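Workshop tips: sorting small parts when a machine shares the bench

We are a small repair and assembly workshop in Haverford. Last March a part of our sorting and packing work went to grippers, and the rest stayed with us. I was asked to write down what we have learned for the people at our second location, Mostov, where the same change is coming. Many of the tips are good also for a bench where everything is done by hand.

Choose one box and stay with it

Before the change everybody had a favorite box. One person kept screws in jars, another in old candy tins. For a human this is no problem, because the hand finds the way. When a gripper takes part in the work, every different box is a new task to be taught, and teaching takes an afternoon that somebody must give. We decided for one type of organizer with a hinged lid, two latches and fixed rows of compartments. We bought 113 of them, and some colleagues were sad about their tins. I was one of them.

Open both latches completely

A latch that is only half open catches the lid when it is lifted, and the small parts jump out. Push each latch down until it hangs freely, and then lift the lid. By hand you feel the resistance and stop. A gripper may continue a little longer than you would like.

Lay the lid flat on the table

Do not leave the lid standing up. It falls back at the moment when you have five washers between your fingers. Open it away from the latches, all the way, and let it rest on the table. You need more room for this, so clear a place twice as deep as the box before you start.

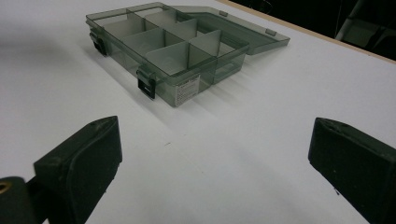 Empty the box before you change its use

If a box had springs and now it will have fuses, take out everything first, also the dust in the corners. We wipe with a dry brush and then with a slightly damp cloth. Wait until it is dry. Old parts mixed with new ones were the most common mistake in our first weeks, and both people and machines made it.

Keep the label on the short side

A see-through box invites you to trust your eyes. Please do not. Two screws of nearly the same length look equal through smoky plastic. Write what is inside on a separate strip and put it near the small printed label from the maker, always on the same end. In the shelf you then see all the strips in one line.

Keep the table light and plain

A white top is good for this work. A dropped pin is easy to find, and dark crumbs too. Wipe the table at the beginning of the shift and again at 2 p.m., when the second group comes. Do not put coffee on it. We have a small shelf by the door for cups, and it took us 3 weeks to get used to it.

Look at the finger pads

The gripper fingers collect dust and little bits from the packaging. Brush them when you brush the table. If the surface is very scuffed, write it in the bench notebook and tell the next shift. In Haverford we use the Grasix notebook page for this, the one with two columns. Mostov will have the newer sheet, called Grustasix, and it asks the same things in a different order.

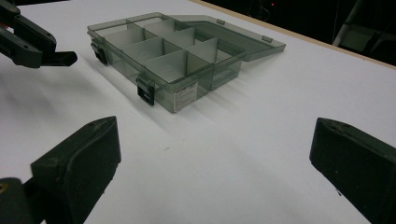

Page last changed: March

Who does what now

This is the question I hear most, so I will try to answer it well. The opening, the placing and the carrying of boxes are going step by step to the machine side. Checking the parts, deciding what is damaged and talking with customers stay with people. Two colleagues from packing learned to prepare the bench and to correct the grippers, and they are paid for the learning hours. I think this point was more important for the mood than any speech.

Some things became harder. The work has less variety in the morning, and you must keep the bench in order even when you are tired. Before, you could leave a box in a strange position and finish tomorrow. Now the next person, or the next machine, expects it where the plan says. My wrists hurt less in the evening, and I also speak less with my neighbor than before. For this reason we kept the common break at 10 a.m. and we stop everything for it.

If you work in Mostov and a tip does not fit your bench, write your own version under the printed one in the notebook. Use a pencil. We will collect the pages and put the best changes here.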